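Participants wanted: show our robots how you tidy up

Hallstead study, Korix household robotics group

Can a machine put the toys away yet? Sort of, on a good day, with plenty of patience from whoever is watching! We'd like to get a lot further than that, and for the next stage we need people who tidy, sort, fold and stack as part of ordinary life. Parents, grandparents, early childhood educators, shelf stackers, op shop sorters, uni students in messy share houses: you're all welcome, and you don't need to know a thing about robots.

We're looking for 34 adults to come in to our workshop at Hallstead for two sessions each. Sessions run for 2 hours, with a proper tea break in the middle (there will be biscuits). You'll spend part of the time doing small chores by hand while we watch and ask questions, and part of it driving a pair of robot arms through the same chores yourself. Most people find the driving strange for the first ten minutes and then get quite competitive about it.

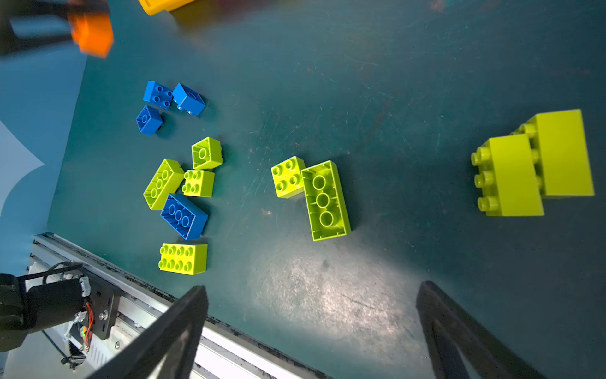
Sorting is the chore we've chosen to start with, and it is a much better test than it sounds. A person clearing up after a four-year-old doesn't stop to think about which way up anything has landed. A robot has to, every time. Look at the lime-green bricks: some are studs-up, a couple have their hollow undersides showing and others are over on their sides, so a grip that suits one may be hopeless for its neighbour. Then there are the pieces lying close together, where fingers coming down on one can easily nudge the next. You'd deal with all of that without putting down your coffee, and we want to learn how.

After bricks we move on to Atwood, our mock-up of a shop stockroom, where the jobs are facing up shelves, splitting mixed cartons and putting returned items back in the right tub. It's harder work for the machines and we expect a fair few failures. We're keen to see those too. In our last round we logged 211 attempts at one sorting task, and the ones that went wrong gave us most of our ideas for this one.

You might suit this study if you:
are 18 or over
can sit or stand at a bench for up to an hour at a time
have reasonable use of both hands (left-handers especially welcome, we never get enough)
are comfortable having your hands and the tabletop filmed
can get to Hallstead twice within a fortnight

Glasses are fine. So is colour blindness, just let us know beforehand and we'll set up a different mix of pieces for you.

We don't record faces or voices. Recordings are stored under a participant number, and you can withdraw at any point, including after you've gone home. Participants receive a gift card at the end of each session, and we'll cover parking or your bus fare.

Sessions start in December, with morning places from 8 am and a smaller number in the evening. To put your name down, email the Mfaume study desk through the Korix contact page with "Hallstead sorting" in the subject line. Tell us which times suit and what sort of tidying you do most, whether that's at home or on the job. We'll reply with an information sheet and a consent form to read before you decide.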